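From the Bukthorpe Kitchen Table: Leftovers, Lids and the Saturday Soup Swap

Well, friends, June has come round again, and with it the busiest stretch of our soup swap. For those who are new to the newsletter (and there are a good many of you, welcome!), the swap is very simple. You bring two quarts of something you made, you go home with two quarts of something a neighbor made, and in between there is a lot of talking over the tables. We are in the hall on Drullton Street every Saturday from ten o'clock until the pots run out, and I do mean run out, so please don't wander in at noon expecting the chicken and rice.

Soledad Insaurralde has been keeping the swap book since the first week, and she tells me we have now traded 387 containers. I would have guessed half that! She also tells me that the lentil with lemon is the most requested soup by a mile, and that the recipe is going up on the board again for anyone who missed it. Her own beet soup was gone before I had my coat off, and I am still a little sore about it.

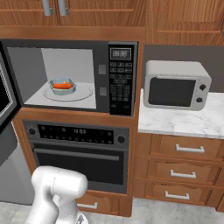
Reheating is the thing I get the most mail about, so let me say my piece. Soup straight from the fridge wants a bowl with some width to it, a loose cover, and a stir halfway through, all the way down to the bottom where the cold part hides. Thick soups need a splash of water or stock first, especially anything with barley, which will drink up every drop overnight. Before you pour, check that your bowl sits well inside the edge of the round glass plate, because a wide one that catches on the wall won't turn, and then you get one scalding side and one side like a pond in March. And please stop at a minute, stir, and go again – split pea in particular loves to jump out of the bowl when you leave it too long.

Agustina Vergara has kindly offered to bring extra labels, since we had a mix-up last time with two tubs of orange soup, one of them carrot and the other a good deal hotter than carrot. Write the name, the day you made it, and anything in it that might trouble a person: nuts, milk, wheat, shellfish. Masking tape is fine. Pencil is not, it rubs off in the freezer.

If you have spare quart tubs with lids that fit, drop them in the box by the side door. See you Saturday, and bring a bag with a flat bottom.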